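Why I turned the replanner down

I have been putting off writing about the replanning layer because I wanted to be fair to it. It came to us from the Jandham side of the house with a very good set of slides, and Tyra Forsberg, who wrote most of it, is a better programmer than I am. So take what follows as the grumbling of the person who has to read the logs.

The claim goes like this. Our old pipeline looked once, planned once, and then ran the arm to the end of the plan with its eyes more or less shut. The new one looks continuously, scores the current plan against the latest estimate of where everything is, and swaps in a better plan whenever it finds one. More looking, more planning, better grasps. Who could be against that?

Well, me, a bit. I went through a stretch of December runs on the Udport build, mostly in the evening when the cluster was quiet, and what I kept finding was a planner that couldn't leave well enough alone. A soft plastic packet is a rotten thing to estimate a pose for. It crinkles, it throws highlights, it has no edges worth the name once the fingers are on it. The estimator reports a small shift. The scorer sees a small improvement. The planner hands over a new trajectory, the controller blends into it, the wrist turns slightly, the packet deforms, and the estimator reports a small shift. You can see where this goes. In the worst log I have, it replanned 11 times between lift and release, and I'd defy anyone to tell the first plan from the last by looking at the path the hand took.

Tyra's answer is that the replans were harmless, so who cares. I have two problems with that. The first is that every blend is a place where velocity limits and joint limits get negotiated all over again, and our blending code was written by somebody (fine, by me) who assumed it would be called now and then. The second is that "harmless" is being measured by whether the object ended up at the target. That number hides a lot. A run where the hand dithers over a shelf and then gets there is scored the same as a clean one, and if all you look at is the dashboard you will never know you have dithering.

I have the same complaint about the occupancy map, while I'm at it. The Honden mapper is happy with walls, boxes and big furniture. It is much less happy with cables on a floor, and with anything glossy. Shiny floors give it phantom depth, and thin cables come and go from one update to the next. For an arm working at the height of a tabletop this ought not to matter at all. It matters because the replanner reads the whole map, every cycle, including the parts the arm can't reach, and any change anywhere bumps the map version, and a bumped version triggers a rescore. I found that one by accident while looking for something else. The fix was a bounding volume and 4 lines of code, and it did more for the smoothness of the motion than any of the tuning that had gone on before.

That is really my whole argument. People talk about these systems as if intelligence were a quantity you pour in at the top. Most of what I do all day is stop good components from reacting to things that don't concern them.

So here is what I've actually changed on my branch. A new plan has to beat the current one by a margin, and the margin gets larger after contact. Pose updates for a held object are filtered much harder than those for a free one, on the theory that if the fingers haven't moved then the object probably hasn't either (I know, slip, I'm getting to it). Collision checks still run at full rate and can stop the arm whenever they like. I'm not proposing we go back to moving blind.

Slip is the hole in this. If you distrust the camera after contact you had better trust the fingers, and I'm not sure I do. With a rigid block the current draw on the finger motors gives you a decent signal. With a bag of something squashy it gives you mush. The Cardoso people swear by their tactile classifier and have offered us a copy; I've seen the demo, in which every object was, as far as I could tell, an object it had been trained on. I'll try it. I won't be surprised either way.

What I'd want before merging anything is a log format that records why a replan happened. At present we get a timestamp and a plan ID, and working out the cause means lining up three files by hand. Tyra agrees with me on this one, and has already opened a ticket. We still disagree about the margin. She thinks I have hidden the problem under a threshold, and she may have a point, as I picked the value by trying a few and keeping the one that looked calm.

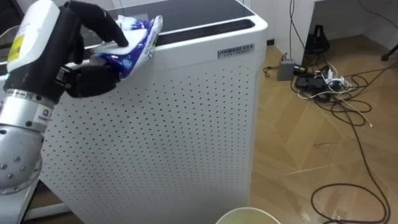
Does a bigger margin make the arm slower to avoid a new obstacle?

Collision checks sit outside the margin and run at full rate, so the arm stops just as soon as before; what it may do more slowly is pick a better route when the current one is still safe.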